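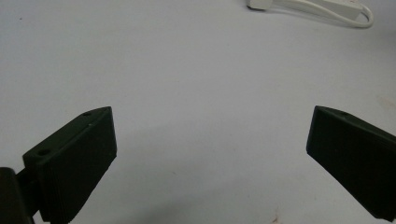 A commenter on the last post wanted to know why my episode lengths never match my frame counts, and whether that means half the recording is junk. Great question, and it deserves a whole page, so let's fix it properly! The short answer is that two clocks are being written into one file, and they drift apart.

What follows is how I line up video and finger width from a hand-held gripper before any of it goes near training. You'll need Python, a folder of raw episodes, and the Brutadico command line tools (the free build is fine). I keep everything in a project called bardale, so swap in your own folder name as you go.

Step 1. Look at the raw timestamps

Run the inspect command on one episode first:

brutadico inspect bardale/raw/ep_0001

You get two columns, one for the camera and one for the finger width log. Check that both only ever go up. If a value jumps backward, stop and re-export that episode before doing anything else. I once skipped this and spent an entire evening chasing a "policy bug" that was one bad row.

Step 2. Find the offset

Open and close the fingers 2 times at the start of each recording, with nothing in between them. That gives you a shape that is easy to find in both streams. In the video, track the gap between the fingertips. Dark green fingers on a pale table make this wonderfully easy – a plain brightness threshold does the job, with no learned model at all. Crop to the lower part of the picture before thresholding, or other things on the table can sneak into the mask. White cables blend into a white table nicely until their shadows don't.

Then slide one curve along the other and keep the shift with the best match:

brutadico align --signal gap --window 5 bardale/raw/ep_0001

The window is in seconds. Wider windows are slower and more likely to lock onto a later grasp that happens to look the same.

Step 3. Resample

Pick the camera clock as the master and interpolate the width values onto it. Linear is plenty. Please don't use nearest neighbor here: it puts little stair steps into the width signal, and the policy will learn them faithfully and chatter when it closes on anything soft.

Step 4. Check it with your own eyes

This is my favorite part. Use the overlay command to draw the width value on top of the video, then scrub to a moment when the fingers start to close. The number should start moving on the same frame. If it's 2 frames late, your offset is wrong or your log is buffered (the Kenico logger buffers by default, so set flush to true in its config file).

Step 5. Batch it

brutadico align --all --report bardale/report.csv

My set is roughly 2,000 episodes and it runs while I make lunch. Sort the report by match score and look at the worst ones by hand. Most of mine had the opening gesture missing, so I moved them to a separate folder and left them out of training.

After this I load everything into Sipos for the actual training run. Its loader wants the offset saved in each episode's metadata, so add --write-meta to the batch command if you're heading the same way.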